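Notebook, Comora floor, September

Long morning with the robot in the records corner, and a good one, so I'm writing it up before the tea goes cold. We kept to the low cabinet and the blue files, same as the Khurana office asked for, with the doors open to begin with so we could think about reach and nothing else. 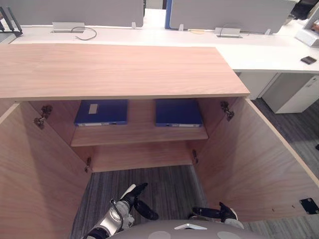 The office crew have been lovely about it all. One of them told me her knees would be glad never to crouch at a bottom shelf again (mine too!), but she'd still like to be the one who decides what gets pulled and when. I think that's fair, and I've put it in the Ilach plan as a proper step. 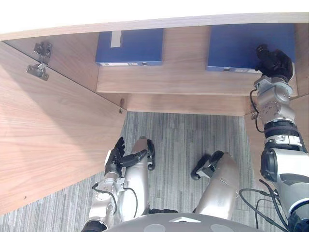

Labels came up again over lunch. Everybody has their own way of shelving, spine out or flat, and if the robot is to share the cabinet we'll all have to settle on one. There are 94 files on the Zullo list, so I'd rather have that chat now, with biscuits, than halfway through. Must also ask whether the doors can stay open in working hours.
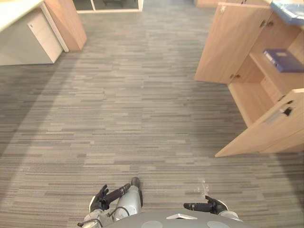

Records corner, cabinet doors open, binder on the shelf.

To do: write up the shelving question for the crew, book 2 more mornings.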